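Cletham Community Help > Home and Workshop > Storage and Cleaning

Scuffed gray bin – clean it, line it, or leave it alone?

Posted by Glenys Bickerstaff
3 replies

I look after the odds-and-ends bin for a shared play and craft room. It is a large gray rectangular bin, straight back, with a slanted whitish panel inside. The contents are mostly hard plastic: cups, shallow dishes, a few blocks with compartments, plus some bits of cloth. Everything goes in at the end of a session and gets picked out again at the next one.

The slanted panel has gone dark along its lower part. I washed the whole bin in September with dish soap and warm water and the marks barely changed. Some are colored smears and those did lighten a little. The rest look like fine scratches with dirt in them. The floor has pale worn areas that no amount of wiping removes.

I would like to know whether the dark marks can be removed from the panel, and whether it is worth putting a liner in. Inside depth is 38 cm. I do not want to paint it. I would also prefer not to buy a new bin if the damage is only cosmetic.

Roland Bainbridge

Magic sponge. Did my recycling tub with one and it came up fine. Wear gloves.

Bram Verbruggen

You have two kinds of mark and they need separate treatment.

Colored smears are usually transfer. A softer plastic or a dyed item rubs against the bin wall and leaves a thin film behind. This sits on the surface. Isopropyl alcohol on a white cloth will lift most of it. Test a corner first, use light pressure, and turn the cloth often so you are not spreading the color. If alcohol does nothing, try a paste of baking soda and water, left for 2 minutes and rinsed off.

Dark flecks and vertical scratches are abrasion. Items slide down the slope on their way to the floor, the surface gets cut, and dirt packs into the cuts. A nylon brush with dish soap will get some of it out. Brush along the scratches, then across them. What remains after that is permanent for practical purposes.

I disagree with the sponge suggestion. A melamine sponge is a fine abrasive. It will make the panel look better the same day and it will leave a duller surface that holds dirt more readily. On a recycling tub this does not matter much. On a pale panel you will see the difference within weeks.

Pale areas on a dark gray floor are the same process with the contrast reversed. The roughened surface scatters light and looks whitish. You cannot clean it off. Leave it.

On contents: the wear comes from whatever is hard and has edges. Long blocks with open cells should be set down against a side wall, parallel to it, so they stop traveling across the floor every time someone reaches in. Cups and dishes can go in the space that is left.

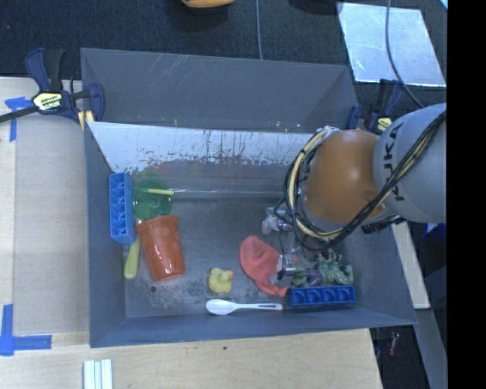
Cloth items can go in loose, since they do not mark anything, but they should be kept clear of a freshly cleaned panel until the alcohol has evaporated. Dyed cloth and solvent is one way to get new smears.

As for a liner, I would fit one on the floor only. Use a non-slip mat with a closed surface, cut 2 cm short on each side so that it lies flat. Avoid open mesh – small pieces catch in it and grit collects underneath. I used a ribbed sheet from Hollis in a similar bin and the ribs filled with dust, so get the plain one. Do not line the slope. Anything soft there will creep downward and bunch at the bottom edge.

The bin itself is serviceable. Flex the walls by hand and look at the corners. If there are no cracks, the damage is cosmetic.

Glenys Bickerstaff

Thank you, Bram. Alcohol took off the greater part of the color and the brush did a certain amount on the flecks. Corners are sound. I will order a plain mat.

Paora Te Moana

Agree with most of that. One addition on the brush: use a stiff nail brush with a short bristle, not a dish brush. Long bristles bend over and skate across the scratches. I go over ours every 9 weeks and it takes less time than when we left it for half a year. Rinse twice, as soap left in the cuts picks up dust.

Also check the lower edge of the panel where it meets the floor. Grit gathers there and gets dragged about by the next thing you pull out. A vacuum with a crevice nozzle, before any water goes in, deals with it.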